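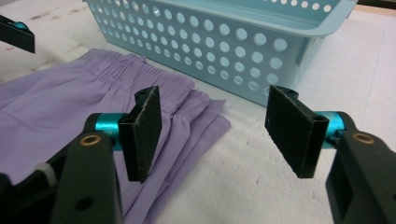 Joscha Lenz replied that the choice of pad facing should be settled before any comparison of finger geometry, and asked which facing the original poster intended to treat as the baseline.

siiri_vuorinen
Thread starter

The baseline is the dark, fuzzy-faced pad on the pivoting finger. We have two candidates for the garment work at our Felinberg site. The first is the hand-held gripper with flat pads, each on its own pivot. The second is the Stedine finger set, with a molded rubber face and no pivot. Both will be used on the same task, in which the operator picks up a thin garment by the waistband, folds it, and places it in a plastic basket. I would like comments on the test plan before we commit operator hours in March.

The plan at present is 15 garments per finger set, with the same operators on both. We will record missed grasps, double grasps (two layers taken when one was intended), and any regrasp needed before the fold is complete.

Joscha Lenz
Member

Thank you for the clarification. My concern remains. If one set has a textile-like face and the other has rubber, and one set pivots while the other is rigid, then two variables change at once. A difference in missed grasps could not be assigned to either. I recommend fitting the rubber face to the pivoting finger as a third condition.

siiri_vuorinen
Thread starter

We considered that. The Stedine face is molded to its finger and does not come off without damage. We could cut a sheet of similar rubber, but it would not be the same part, and the purchasing decision is between the two sets as supplied.

femi.akande
Member

I must disagree in part with Joscha. If the purpose is procurement, the sets should be compared as supplied. If the purpose is to publish a finding about pad materials, his objection is correct. The plan should state in its first paragraph which of the two it serves.

On a related matter, please record the state of the pads at the start and end of each session. In our trials the upper corners and top edges of the pads lost their black surface well before the gripping face showed any change. In our records this had no measurable effect on grasping. It did affect the wrist camera, whose segmentation model had been trained on all-black fingers and began to label the lighter patches as background.

Ataahua Pryor
Moderator

A reminder to members that questions on segmentation models belong in the Perception section. Femi's remark on wear is relevant here and may stay.

Speaking as a user, I would add that gathered elastic is a demanding case for any flat pad. The pleats let the pads close on a large amount of fabric at one point and very little a short distance away. A pivoting pad should settle against the uneven thickness better than a rigid one. I have not seen this measured, and I would welcome figures from Felinberg.

Oskari Nieminen
Member

We measured something close to it. Our unit ran a pivoting finger for 2000 cycles on knit and woven waistbands, using the Telter controller in force mode. The pivot did help on the gathered sections. It was a disadvantage on single flat layers, where the pad tended to tip on first contact and push the fabric along the table. We stiffened the joint and lost almost all of the benefit on the gathers.

I do not share the view that 15 garments are sufficient. With so few, one slippery item can decide the outcome.

siiri_vuorinen
Thread starter

Each garment will be presented several times in different starting positions, so the number of grasps is considerably larger than the number of garments. I should have stated this in my first post. I accept the point about slippery fabrics and will report results by fabric type.

Could you say whether the tipping occurred at all approach angles?

Oskari Nieminen
Member

It was most frequent on a steep approach. On a shallow approach with the fingers opened wide, it was uncommon. I will ask whether the log files can be released, but they belong to the Flores project and the request must go through that office.

Joscha Lenz
Member

I withdraw the request for a third condition, provided the report makes no claim about materials. I maintain that approach angle should be fixed or recorded for both sets.

siiri_vuorinen
Thread starter

Agreed. It will be recorded. The revised plan will be attached to this thread once our safety office has signed it.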